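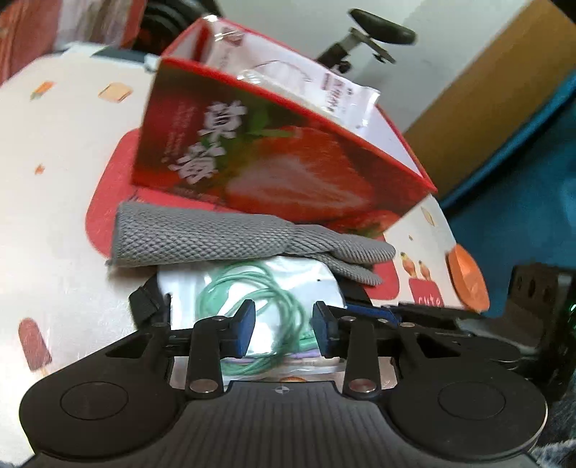
Strawberry box, with the straps, the cord and the foil packet still to be sorted

Posted by Neelam Jaiswal, March 8, 2022

Hello all, I'm hoping somebody patient can help me with my odds-and-ends boxes! I've been saving red cardboard boxes (one is an old strawberry box and a lovely colour, so I can't bear to put it in the recycling) and they've become the home for everything without a home. Straps, a green cord, a bit of grey woven fabric, and then all the masks and wrapped bits we bought up over the past while. Every time I want one thing I end up tipping the lot onto the table. We've only got a small unit in Birkett, so big tubs are out. How do you keep a box like this from turning into soup?
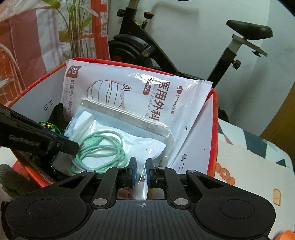 Masks standing at the back, other wrapped supplies in with them

Orla Mac Carthaigh
Oh Neelam, I could have written this myself! I had 7 shoeboxes on the go until last August, when my sister came over from Wultmont and made me deal with them. What worked for us was keeping soft things and packaged things apart. Masks stay in their own packet, stood upright against the back wall so you can read what they are, and smaller packets go in front, on their edges like files. Cords and straps get their own box altogether. Coil each one around your hand, pop a twist tie or an old hair elastic around the middle, and lay them flat. It took me 25 minutes with a cup of tea beside me, and I've kept it up (mostly). I'd write the contents on a bit of masking tape on the end as well, so you don't have to spoil that nice red.

Sushil Mittal
get zip bags. done

Eyvindur Riis
Agree with Orla about standing things up. You can cut a divider from any spare cardboard, just make it a touch wider than the box so it grips the sides. Check the dates on the masks while you're in there too, I found five packets past theirs at the bottom of mine.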